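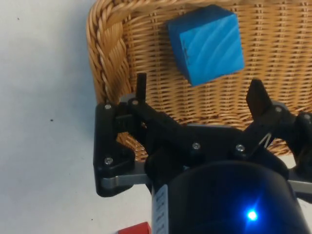 Living > Small Rooms > Opinion

Last updated: September

Keep the basket, lose the bins

I am going to argue for the open basket. One basket, on a table or a shelf, no lid, no label, and whatever small stuff the household is tripping over goes in it. Blocks, string, the odd glove. That's the whole system and I've stopped being embarrassed by it.

Quick background. Two winters ago we bought the Ivis drawer tower, the one with clear fronts and the little slots for cards. My sister-in-law has the Cuker version, same idea, wheels. Twenty drawers between the two households and I would bet good money that most of them now hold batteries of unknown charge. We had a drawer for blocks. We had a drawer for blocks that were painted, separate from the plain ones, and I did that, me, on a Tuesday night with a label maker.

It lasted 3 weeks.

A drawer asks you to decide. Is this a toy or a craft thing? Is it the big kid's or the baby's? A four year old holding a blue block at bath time is not going to make that call, and frankly neither am I. So the block goes on the windowsill. Then the sill is where blocks live, and the drawer stays beautifully empty.

A basket asks nothing. You drop the thing from standing height and walk off. You can see it from the doorway, too. A painted cube against tan wicker is about the easiest object in the house to find, easier than the same cube behind plastic with the glare on it.

Róisín Cronin wrote to me after my last piece and disagreed with all of this, at length, and well. Her flat in Plasmont is 700 square feet with three children in it, and she says open storage is just clutter with handles. Dust gets in. Crumbs get in. Small pieces go to the bottom and stay there till spring. She sorts every evening before supper and says it takes her less time than I spend complaining. Fair. I believe her. I also think she is a person who likes sorting, and people who like sorting write most of the advice on storage, so the rest of us end up buying towers.

The dust thing is true, by the way. Wicker is a pain to clean. The weave holds grit and a damp cloth only moves it round. I take ours out on the back step, turn it over, whack it. Dry brush along the rim where the braid is thick. Good enough. If you have a bad sheller, a cracker kid, do it more often.

And there is a size limit. This is where people go wrong and then blame the basket. Too big and it's a pit – you end up tipping the lot on the floor to get one thing, and then you've got the lot on the floor. Mine you can reach the bottom of without putting your shoulder in. When it fills up, something leaves. Not another basket! I know somebody with five, matching, and what she has there is a drawer tower lying down.

Price, since I was asked. The Hsu catalog has a set of modular cubes that would fill our alcove and it comes to 1053 dollars before shipping. For blocks. The basket was from a church sale and had somebody's onions in it.

I'll give ground on a few things. Medicine, no, obviously, shut that away and up high. Anything sharp, same. Puzzles need their boxes or you will lose your mind by the second one. Beads, marbles, those awful tiny doll shoes – jar with a lid. I'm not a zealot. But wooden blocks are chunky and tough and don't care what they're sat next to. A scratch or a pen mark on one side, so what. They are made to be dropped into somthing.

What bothers me about the bins is more the feeling of them. You buy the tower and now the mess is a failure, because there was a place for it and you didn't put it there. Ten at night, on your knees, matching blocks to a picture of blocks. With the basket the room gets tidy enough in the time it takes the kettle to boil, and a kid can do most of it, and does, because throwing things in a basket is fun.

Róisín is sending photos of her shelves. I've said I'll run them next month if she lets me see inside the bottom drawer.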